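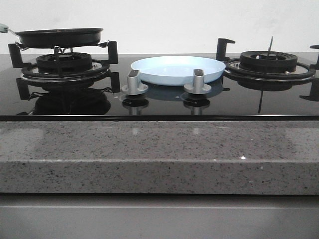

I've played fantasy cricket for six seasons in a league with people from my old job, and for five of them I picked my team the lazy way: skim a preview on my phone, grab the two openers everybody else is grabbing, and hope. This season I paid for Nurcombe, the lineup planner, and I've used it for long enough now that I feel okay telling you what I think of it.

Short version: I like it a lot, I'd change three things, and the price still makes me wince a little.

## Setting it up

You tell it which contest format you play, what the credit limit is, and how many players you can take from one side. Then it asks how much risk you like, on a slider. I shoved mine most of the way to the right because I was feeling brave (I've pulled it back since). It imported my league's scoring rules from a pasted block of text and only messed up one of them, the bonus for maiden overs, and that took me a minute to fix by hand.

My friend Yi-an Song plays in the same league and uses a spreadsheet she's been building forever. She watched me set this up over a video call and was pretty snooty about it, right up until it pulled in the venue averages!

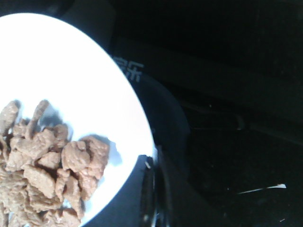 Those averages are the best part of the whole thing, by the way. Tap on a ground and you get first-innings scores, how the wickets split between pace and spin, and how chasing sides have done there. My database says it holds 2,309 matches, youth and domestic games included, and that's a big deal for me because the smaller tournaments are where my league gets fun. Everyone knows who to captain in a World Cup game. Try picking 11 teenagers you've never watched bat.

## Picking the team

The builder gives you three lineups: safe, balanced, and wild. I mostly start from balanced and swap two or three players. Each player has a little card with recent form, batting position, and a "captain score" out of 100, and I've gotten weirdly attached to that number. In February it gave a left-arm spinner a 90, I ignored it and captained the keeper, and of course the spinner took five. My total for that match was 675 with everything counted, and I'd have won the week if I'd listened.

It's also been wrong plenty. It loves bowling all-rounders way too much, especially guys who bat at eight and may never get in. And it's slow on toss news. You've got that mad little window between the toss and the deadline, and a couple of times my lineup still showed a player who'd been left out.

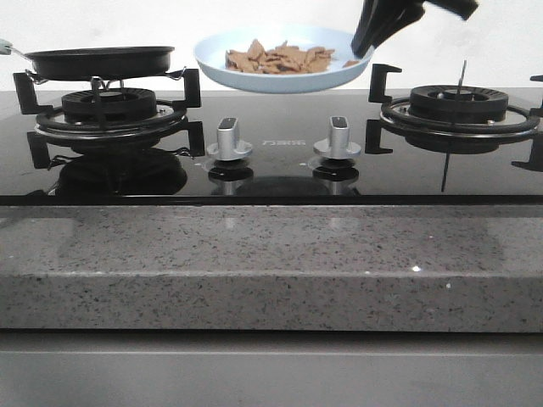 So I do the last check myself, with the team sheet open on my laptop and the app on my phone. Not a huge chore, but for a paid product I'd like the alerts to beat my group chat. Zeyu Meng, who runs our league, posts the elevens before the app does nearly every time, and he's usually on a bus.

## The stuff I'd change

- Faster toss alerts, obviously.
- Let me lock a player before it builds the lineups. Right now you can only swap him in afterward, and the credits go all over the place.
- The dark theme puts gray text on slightly darker gray. My eyes are not that young. 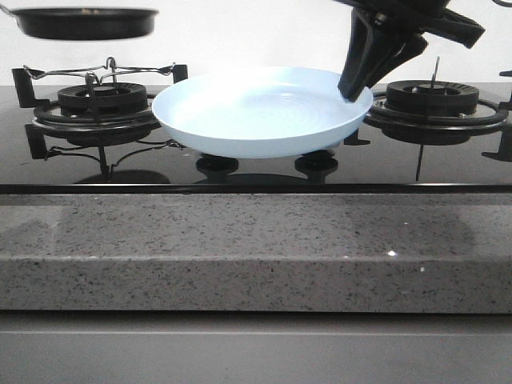 I did email support about the locking thing and got a friendly reply the next morning saying it's on their list. We'll see. The free version lets you look at venues but only builds the safe lineup, so it's a decent way to try the stats before you hand over a card.

If you play one big contest a year, stick with free. If you're in a season-long league and you actually care who's opening in an under-19 game, get the monthly plan and cancel it when the cricket dries up. I'm keeping mine through the end of our season, and Yi-an has asked for my login twice.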